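Notes for week 8 — the Skanley visit
Wednesday, March 22, 2023

Read these before the seminar. If you missed the coach you still have to do the exercise at the end, and you have my sympathy only in part.

## What we went to see

Skanley opens its workshop to students twice a year. The December one is warmer, oddly, as they put the heaters on for it. The demonstration was of pick and place: an arm, a gripper, a table with a cloth on it, and a handful of things you might find in a kitchen. Several of you had hoped for something that walked. Robots that walk get the funding films — robots that pick up vegetables get the contracts.

The arm was running Flindiline, the control software that Havico sells to people who would like to stop writing their own. Our host told us it had logged 3815 grasps on that bench, and that the last batch of 200 had gone well 175 times. Write those two figures down. Then write down what you would want to ask about the other 25, because the group asked about the canteen instead.
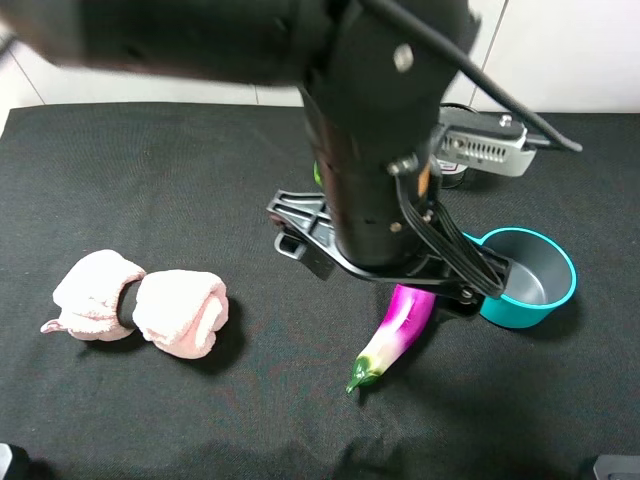

## Points to take away

**Shape.** An aubergine is a rude thing to hand to a gripper. It is fat at one end, thin at the other, shiny all over and inclined to roll. The textbook block, with its nice flat sides, teaches you very little about this.

**Neighbours.** Picking something up is easier when nothing stands next to it. With a pot close by, the fingers need room to open as well as room to close, and the planner has to know both. Haddadin's handout on clearance (the blue one) covers this on one side of A4.

**Cloth.** Soft things change shape when you touch them. A rolled towel with a band round it is a halfway case: floppy, but with manners. Ask yourself where you would grip it.

**Cables.** They have to go somewhere, and they have to bend every time the wrist does. Marks are available for anyone who remembers this in the design project. Last year there were very few takers.

## For next week

One page, no more: choose an object from your own kitchen and say how a two-fingered gripper should approach it, and what would go wrong first. Bananas have been done.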